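Why is cloth bendy?

Hello, I'm Saimi! I love cloth, and I've got loads of it at home – tea towels, old curtains, a scarf my friend Elli knitted on a very long train ride. Have you ever wondered how a bit of fluffy plant turns into something you can wear?

It starts with fibres. A fibre is a tiny hair, so thin you can hardly see it. Cotton fibres grow on a plant, and wool fibres grow on a sheep. One fibre on its own snaps easily, but if you twist lots of them together you get yarn, and yarn is strong. Try it with a bit of cotton wool. Pull and twist, pull and twist!

Now for weaving. One lot of yarn is stretched out straight (that's the warp) and another lot goes over and under it (that's the weft). My favourite thing to look at up close is a woven tablecloth, like a nice blue one.
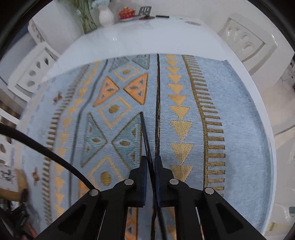 Make your own weaving

Cut 20 strips of paper, half in one colour and half in another. Lay one colour side by side and tape down the tops. Now take a strip of the other colour and go over, under, over, under. Start the next one with under. Push them up snug, and tape the ends when you've finished.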